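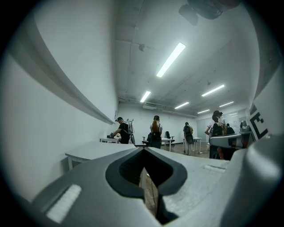
I have been putting off writing about rooms for ages, mostly because I thought I had nothing to say about them beyond whether I liked one or didn't. Then I spent a good part of February in and out of big plain spaces, looking for somewhere to hold our Friday sewing evenings, and now I can't stop noticing ceilings. A white ceiling with its beams and conduits left showing, and those long bright fluorescent lights spread out toward the back, makes me feel I ought to roll up my sleeves and cut something out. Give me a plain white back wall with an air conditioner up near the top of it and I am already working out where the ironing boards would go!

My living room at home is the opposite, of course. It has two lamps with shades my aunt picked out and a corner where you can't tell navy thread from black after four in the afternoon (I have unpicked a whole hem on account of that corner, and I will probably do it again). It's a lovely room for tea and a terrible one for buttonholes.

Eldana Kassa came with me to most of the places we looked at. She has a much better head for this than I do, and she carries a tape measure in her coat. The first was above the old feed store in Harlow, 635 square feet and very pretty, with a floor that sloped so badly that a spool of thread would have made its own way to the stairs. The second was in Flindgate and would have suited us nicely, except that they wanted 800 dollars a month and we are 12 people who mostly spend our spare money on fabric. I did the sums twice on the drive home, hoping for a different answer.

What I've learned to look for is light first, then walls. I used to think a long wall ledge was only there to gather dust, but now I look at one and wonder whether a row of finished blocks could lean along it while we argue over the order. Eldana says they'd slide right off. She may be right, and I'd still like to try it — maybe with a bit of felt underneath.

I do worry about the cold side of all that brightness. Under lights like those every crooked seam shows, and so does every gray hair, and a few of our ladies have opinions about both. Saeed Najafi, who quilts more neatly than any of us, thinks a couple of rag rugs and a kettle would fix it, and he has offered the rugs. I've offered the kettle, the big one with the dent.

We have one more place to see next week, and I'll write again when I've been. If you know of a decent room near Harlow with level floors and plenty of outlets, please leave me a comment below.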